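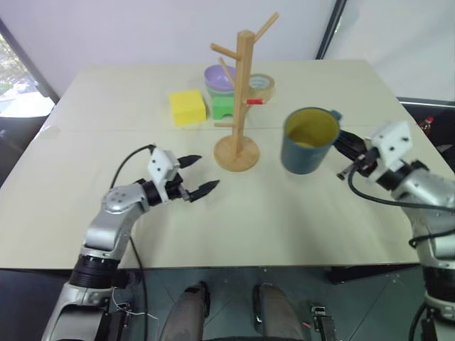
The Hollis mug tree, with the teal and yellow mug

Hollis Mug Tree
Pale natural wood, round base, five pegs
Made by Clukano

I've sold kitchen bits for a good while now and I still get silly about a mug tree. The Hollis is the one I'd been wanting to stock forever: a tall post, a flat round base, and five pegs that stick out at different heights instead of sitting in tidy rows. There's a long one reaching up high and a stubby little one down near the bottom, and I love that it looks a bit like a real tree because of it!

It's plain pale wood and that's all it is. It looks good next to loud colors, too, so if your mugs are all over the place like mine (teal, yellow, one with a chip I can't part with) they'll look right at home.

Why I like the pegs

The pegs tilt upward, so the handle slides down toward the post and the mug hangs at a slant. Straight pegs drive me nuts, I always end up knocking something off when I reach for the coffee. Glenys Whitelaw, who packs most of our orders, hangs her measuring cups on hers and swears by it. I tried that and went right back to mugs.

If you own one really big mug, give it the long peg. The low peg is better for an espresso cup or a small child's cup (or keys, I've done keys).

Hanging a mug

Bring the handle to the peg first and let the mug follow. Load one side, then the other, and keep the heavy stoneware low down if you can. A thick handle with a small hole is the only kind I'd measure before buying. If you can get two fingers through the handle comfortably, you're fine.

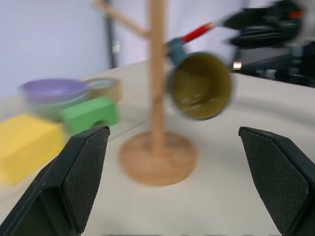 Looking after it

Wipe it with a damp cloth and dry it right away. Please don't put it in the dishwasher! Let your mugs drain before you hang them, or you'll get rings on the base. I rub a little food-safe oil into mine when it starts to look thirsty, and Kylie Merrick has never oiled hers once and it looks just as nice, so do what you like there.

The details

Height: 400 mm
Weight: 465 g
Pegs: five, fixed at different heights
Finish: natural
In the box: mug tree only. Mugs are sold separately
Assembly: none, it comes in one piece

Shipping and returns

We ship from the Skistness warehouse and orders usually leave within 4 working days. If yours shows up with a wobble or a rough spot on a peg, send me a picture and I'll swap it. Unused trees can come back any time in the first month, just keep the box.

We also carry the Bula, a shorter stand by the same maker, for anyone with low cabinets. Measure under there first, and remember you need a bit of room above the top peg to lift a mug off.

Got a question about whether your favorite mug will fit? Write to me, Adjoa Kyei, through the contact form and tell me the size of the handle hole.

Page updated 9 July 2020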